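Last updated: August
By Gorazd Georgiev, Hirncombe press desk

Hirncombe publishes method for teaching robots to handle mugs

A robot arm that can lift a car door still struggles with the washing-up. Hirncombe's research group has spent a good part of its budget on the second problem, and today releases the method, called Cliltix, along with the results, flattering and otherwise.

Cliltix trains an arm on mug handling from 500 recorded demonstrations. The usual approach learns a whole movement in one go. Cliltix learns the approach and the grip separately, then lets a small model decide when to switch between them - a decision most people make before their first coffee.
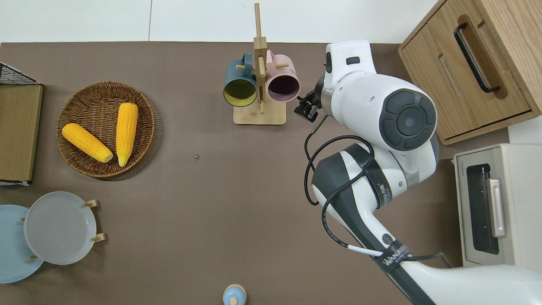 Ayele was less easily charmed, remarking that a mug tree is a kind piece of furniture to a robot, and that a crowded cupboard would have made for a shorter paper. The group concedes the point and has put cupboards on its list.

Across 1,257 trials with mugs on pegs, the arm completed the task in 983. Most failures came in the last stretch before contact, where a slightly wrong wrist angle turns a confident reach into a polite nudge.
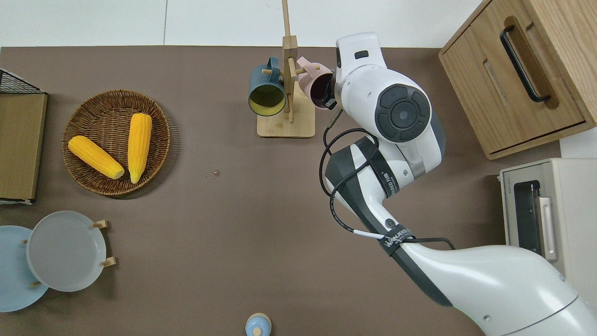
The switching model accounts for most of the gain. With it turned off, the arm tended to close its gripper early and carry on with great conviction. Training was repeated 3 times from scratch, with similar results each time.

Code and trial logs, failures included, are available on request from Hirncombe. Dristton will run the next round of tests on its own arms.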